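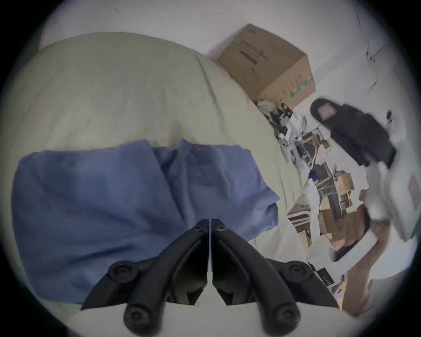

One reader thinks I was too hard on the Prirnham relay team last month, and wants to know why I'd blame the third leg when the start was so slow. Fair point. I went back through the splits. Prirnham turned in seventh after the backstroke and had made up two places by the fly.

I still think the order was wrong. Their best freestyler swam the 200 only 20 minutes earlier -- that's a short rest at a meet this size, with 287 swimmers entered and a warm-down pool that closes early.

Lorente won on depth. They finished on 107 points to Enside's 84, and most of that gap came from the distance events.

Next meet is in August. I'm entered in the 400 free and nothing else.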